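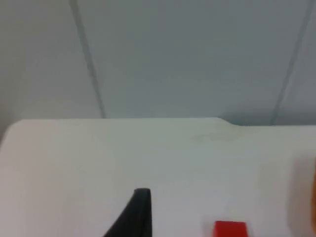

Nendevis, Jul 7, 2025

Wrist camera only: success rate falls apart when the block starts near the right-hand side

Posted by Ljubica Zupan in Manipulation and Learning

I am trying to repeat a published result on a small scale and I am stuck on one part of it. The claim in the paper is that a policy trained on wrist camera pictures alone, with no fixed camera looking down at the table, can do single-block pick-ups about as well as a two-camera set-up, provided the starting positions are spread out enough in the training data.

My set-up is one arm, a white table against a pale panelled wall, and a red block. I recorded 300 demonstrations by hand over two weeks and trained on all of them. The policy takes one wrist picture and the joint angles and gives out a short run of movements. I then ran 71 test trials with the block placed from a printed list of positions.

When the block starts near the middle of the view, it does well. When the block starts low and to the right, so that the camera only gets the top part of it, the arm tends to drift forward over the bare table and then stop. It doesn't look like a grasping fault to me, as it never gets as far as closing.

Things I have tried:

Training for twice as long. No change.
Cropping the pictures at random during training. Slightly worse.
Dropping the joint angles from the input. Much worse, the arm wandered.

The second still below has the same sort of layout as the first one. I have plenty like these in the recordings, so I don't think it's a case of the policy never having met this view.

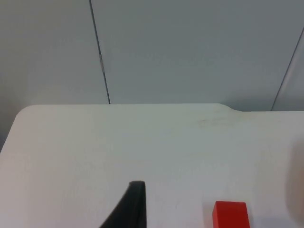 Wrist view with the red block at lower right.

Is this a known limit of the method, or have I got something wrong in the data? I would like to sort it out before I record any more, as my next slot on the arm after this month isn't until November.

Snežana Gashi

I spent most of last winter on the same question, so I can tell you what we found, with the warning that it was a different arm and a different table.

First, check how many of your 300 really start with the block low and right, and then check how long it stays there. Those are two separate numbers. In a hand-guided demonstration the person already knows where the block is and moves towards it straight away, so the awkward view may last only a few frames before the block is well up in the picture. You could have dozens of demonstrations starting that way and still have very few training frames of it. When we counted ours, the starting view made up a tiny share of the whole set.

Second, look at what else is in the picture. In both of your stills the strongest features apart from the block are the finger, the dark seams in the wall and the step in the back edge of the table. There is also a pale smudge on the table top just in front of that step. None of those move when the block is moved, and a small network will happily use them to work out where the arm is. That's useful up to a point. The trouble starts if most of your demonstrations had the block in the same few places, because then "seams look like this" ends up meaning "go forward". Your arm going forward over bare table sounds a lot like that.

A quick test is to take the block away altogether and run the policy. If the arm makes the same forward drift, it is following the background. You don't need many trials for this. We did 9 and it was plain enough.

If that's what you find, I would do these in order:

1. Weight the first second of every demonstration more heavily in training. This costs you nothing and can be done with the data you have.
2. Record a small extra set in which the arm begins from odd poses, and wait a moment before moving off.
3. Hang a plain cloth over the wall for half of the new recordings.

We got most of our gain from the second one. Our final set was 674 demonstrations, but I think we could have managed with far fewer if we had varied the starting poses from the beginning. I never went back to test that, so take it as a guess.

On random cropping, I'm not surprised it was worse. If only the top of the block is in the picture at the bottom edge, a crop will often remove it, and you are then teaching the network to act without seeing the block. Try small shifts with the edges padded, or leave it out.

Wunutier

Just add a second camera. A cheap one on a stand solved it for me in an afternoon.

Tikkanen

A second camera would get the block picked up, but she's trying to repeat a wrist-only result, so it would be a different experiment.

One thing to add to Snežana's list. Work out your success rate separately for each part of the table before you compare it with the paper. A single figure over 71 trials depends heavily on how many awkward positions were on your list, and the paper may have had a gentler spread. If the authors give their starting positions anywhere, use theirs for one run and yours for another, and report both.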